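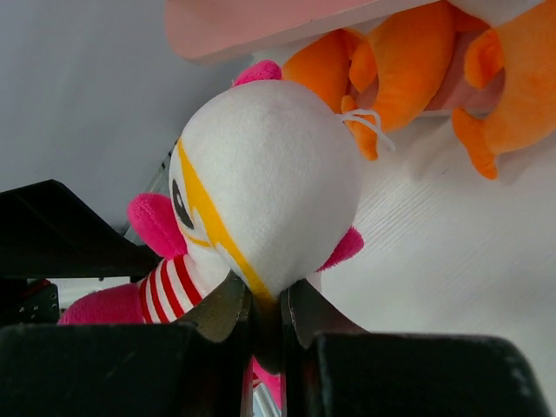

White-headed plush with a striped band and a string at the head.

Plush Toys: Common Questions

Can I wash a toy that has a string on it?
Yes, by hand. Use cool water and a little mild soap. Keep the string out of the way and don't wring the toy by it.

Will the red stripes bleed into the white?
They can in hot water. Keep it cool and lay the toy flat on a towel to dry.

What about toys with a wooden stick?
Spot clean only. Don't soak the stick. Wipe the plush pieces with a damp cloth and let them air dry.
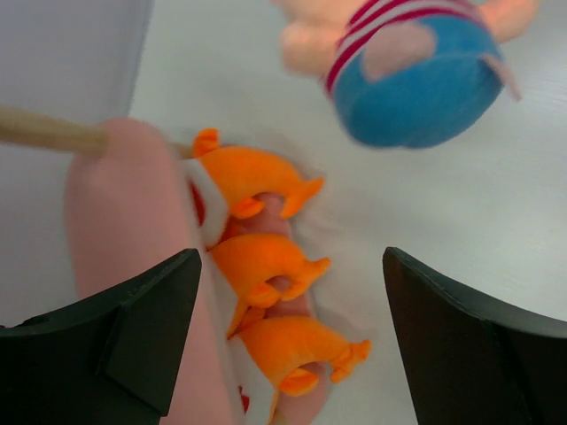
Skewer plush with a pink piece and three orange ones.

Is the skewer safe for small children?
We don't recommend it for children under three. The stick is hard.

How do I fluff up flattened trim?
Wait until it is dry, then use a soft toothbrush in short strokes.

Do you repair seams?
Yes, on any toy bought from Dosuvance. Write to Adebayo Nwosu at the repair desk with your order number. Repairs are free for orders over $47. Packages that come in by Monday are looked at the same week.

Can I return a toy after washing it?
No. Returns must be unwashed.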